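Velton Capture 2 wrist recording kit: review after 313 episodes

Posted 25 Jan 2020 by Radek Šimko

The Capture 2 is a small wrist camera, a mounting bracket, a sync box and a recording program, sold as one kit for people who gather demonstrations for imitation learning. We bought it to replace a setup of our own that dropped images whenever the arm computer was busy. I used it on curtain and cloth tasks over 24 working days, with Iveta Holub doing most of the teleoperation. We paid full price.

Mounting

The bracket comes with a pattern of slots that fits most common wrist flanges. Ours needed two extra spacers, which were not in the box. Once tightened, it stayed put. I checked the camera position against a printed target at the start and end of each day and never had to redo the calibration for mechanical reasons. The cable exit is poorly placed. It points toward the forearm at an angle that pulls on the connector when the wrist rolls past a quarter turn, and the supplied clip does not help. A right-angle adapter fixed it.

The camera sits close to the gripper and looks out over it, so the fingertips stay in view through the full stroke. For learning purposes this matters more than resolution. A policy trained on wrist images needs to see the fingers and the target together in the last few centimeters, and several kits I have tried lose one or the other.

Image quality

Exposure is the weak point. In automatic mode the sensor reacts to any bright area, and the brightness of the whole image shifts as the wrist turns. For cloth this is serious, as pale fabric has little to offer besides the shading of its folds. Early episodes had folds that came and went between one image and the next.

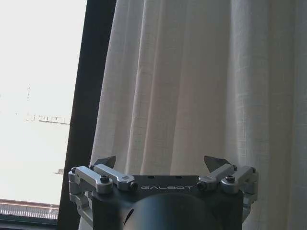
Fixing the exposure by hand solves most of it. The setting is hidden in the second page of the device menu and is lost at every restart, so it has to go on the startup checklist. I settled on a value that lets the window go nearly white and keeps detail in the curtain. Anyone recording outdoors views as part of the task will have to choose differently. White balance can be locked too, and that setting does survive a restart.

Recording and sync

Joint states and images share one clock through the sync box. The offset I measured was small and, more to the point, constant. Episodes are written as one folder each, with a plain text index. Conversion to our training format took a short script.

Start and stop are on a foot pedal. Iveta liked the pedal and disliked the delay after it — the program needs a moment before it accepts the next start, and early on she began moving too soon. Those episodes lack the approach and had to be thrown out. A beep would be enough of a fix. Of the 313 episodes we recorded, 27 were rejected, nearly all for that reason or for exposure.

Labeling

The labeling screen is basic. Each episode gets a task name, a success flag and a free text note. There is no field for start condition, such as gripper open or closed, so we put it in the note and search for it later. I would also like a way to mark a failed grasp inside an otherwise good episode. Velton lists this for the February release.

Compared with the Gillham kit

Gillham's camera handles bright windows better and costs more. Its bracket flexes, and its files need the vendor's own reader. For a fixed station with controlled light I would take the Velton. For a station that moves from room to room, the Gillham.

Verdict

Good mechanics, good timing, mediocre defaults. Budget a day for setup, lock the exposure, and record a batch of throwaway episodes before keeping any. I plan to reach 200 accepted episodes per task with this kit before the next training run.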